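Drawer Club
A short story

I joined robotics club for the snacks, which is a terrible reason, and I stayed because of a nightstand.

It was a simulated nightstand, I should say. Our whole season happened inside Zever, the simulator the school could afford, and the task that year was called Bedside. You got a two-armed robot, a little room and 60 points if you opened the top drawer. We had opened it zero times. We'd had 23 tries since lunch, and I was driving because everybody else had a headache.
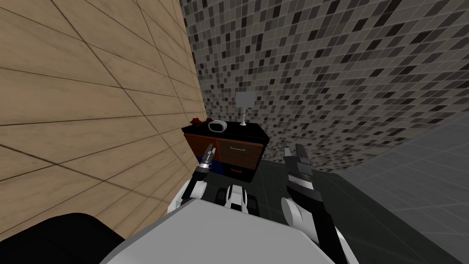
The Green Handle

So the green handle was ours. The orange one, down low, was worth extra and we didn't talk about it. I'd gotten weirdly fond of that room by then, with its crazy mosaic wall and the lamp on top of the nightstand and that crumpled red thing I'd decided was somebody's sock (I had a whole theory about the owner!). I used to lie in bed at night and look at my own dresser and think about approach angles.

Our rivals at Van Dijk had posted a clean run already. They'd trained theirs on 3,000 practice pulls, and they wrote "good luck, everyone" under the results, with a smiley face. I took that smiley face very personally.

I reset the room, ate a pretzel, and nudged the left arm forward. Slow, slower. My teammates came and stood behind my chair and breathed on me.

"You're low," said one of them.

"I know I'm low."

"And left."

"I know I'm left!"

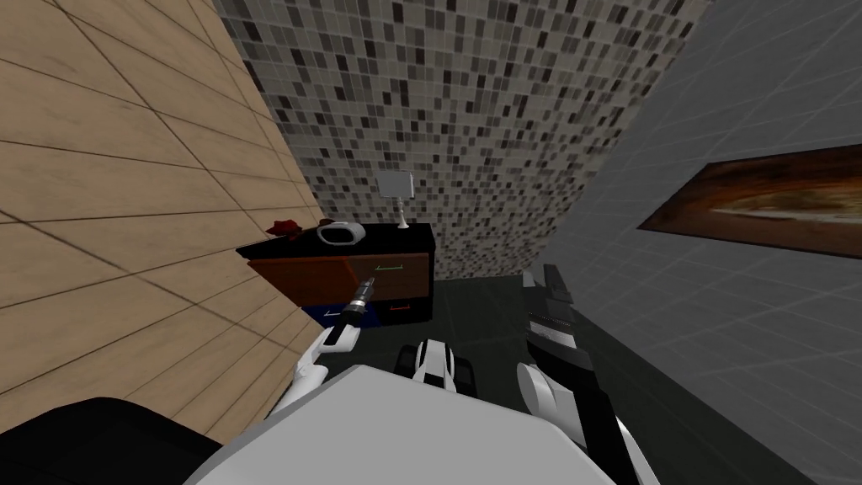 Graluvthorpe, November

The finals were in a hotel ballroom with carpet like a bowling alley, and we came in second to last. I'm fine with it. Kundeck, who sponsored the thing, gave every team a tote bag, and mine still has pretzel dust in it.

We did get the drawer open, though, with 2 minutes left on the clock. It slid out maybe as far as my thumb is long, and my whole team screamed so loud that a judge dropped her pen. There was nothing inside. I leaned right up to the monitor to check.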